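Gallery: teaching an arm to feel its way into a hole

Tello project pages / Gallery / Peg and hole work

Welcome to the gallery for the insertion part of Tello! If you have come from our main page you will already know the broad idea, so I'll keep the words short and get to the pictures before long. If you have landed here from a search, the paper is called Fleltetti (it is named after the method, and please don't ask us how to pronounce it), and it looks at how a robot arm can put an awkward piece into a matching hole when it doesn't quite know where the hole is.

It sounds like a small question and I have been happily stuck on it since I joined. Pieces with one round peg are well covered by other people. You lower the peg, you slide it in a little spiral, it drops. Pieces with two legs are far more fun, because the spiral can bring one leg over its hole while the other is still resting on solid foam, and then the arm has to work out which way to turn as well as which way to slide. Get the turn wrong and the first leg wanders off again. I have watched this happen so many times that I now tilt my own head in sympathy.

Most of what is in Fleltetti is about that moment. The older controller, which we call Hukden, treated sliding and turning as separate jobs and did them one after the other. It would search for a place, stop, search for an angle, stop, and go back to the place. The new one does them together. It keeps a guess of where the piece sits and how it is turned, and each small contact makes the guess narrower, including the contacts that go badly. A leg landing on foam is really useful news! It rules out a whole patch of positions in one go, and Hukden simply threw that away.

We ran 56 trials with the two-legged piece, half with each controller, shifting the start position a little each time. The board was put down by hand at whatever angle it landed, with no marks to line it up against. Both controllers were given the same starting guess from the camera looking at the workspace, and after that they had to manage with touch and the view from the wrist. I'm leaving the success tables to the paper, where they have room for their error bars, but I will say that the new controller needed far less searching and it was very satisfying to sit next to.

A few notes on the setup for people who have been writing in (thank you, keep doing it):

The sorter is foam, which matters more than we expected. Foam gives a bit under a leg, so a near miss feels softer than it would on a hard board, and the force readings take longer to settle. We spent most of March deciding how long to wait before trusting a reading.

The fingers only squeeze. There is no special holder shaped to the piece, and it can slip or tip in the grip, so the method has to allow for that too. Roxana Mosquera wrote the part that watches for slip, and it has caught faults that I would have blamed on the search.

Everything is in millimetres and degrees in the log files. An early batch had the turn in radians, and we have replaced it. If you downloaded the logs before June, please fetch them again.

The code runs on the Valturent controller box, and there is a plain version with no box needed if you only want to replay the logs. That one is slower, but it draws the guess shrinking as the contacts come in, and I could watch it all afternoon — in fact I have.

Right, pictures! Two are from the wrist camera and one is from the camera that looks into the workspace. They open larger if you click them.

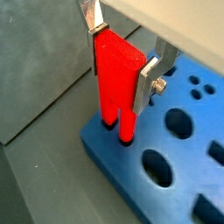 The red piece with its two legs just about at the foam. This is the part of the job I could talk about all day.

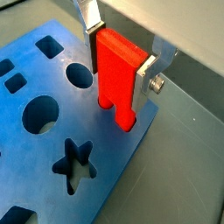

Legs down by the board again, from the wrist, with the star and the big round hole off to the side. 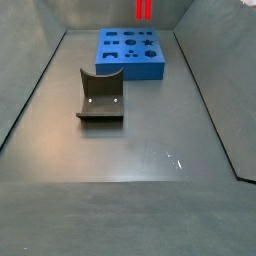 The sorter from the workspace camera, every cutout open.

Comments (2)

Katherine Chávez
Lovely to see this written up in normal language. I read the paper last week and had one question about the contacts that land on foam. Do you treat them all as equally trustworthy? We work with a softer material than yours, and a leg pressing near the rim of a hole can read almost the same as a leg pressing on the flat. In our case it pushed the guess away from the right answer, and it took four or five more touches to pull it back. We ended up giving readings near a rim less weight, which was crude but helped. I would be glad to swap logs if yours include the raw forces.

Reply from the gallery author
Great question, and yes please to the logs! At the moment every contact gets the same weight once the reading has settled. We did see a bit of what you describe with the smaller start shifts, and I had put it down to slip. The raw forces are in the second folder of the download, one file per trial. Roxana would like to try your rim weighting on them, so do send over whatever you have, however untidy.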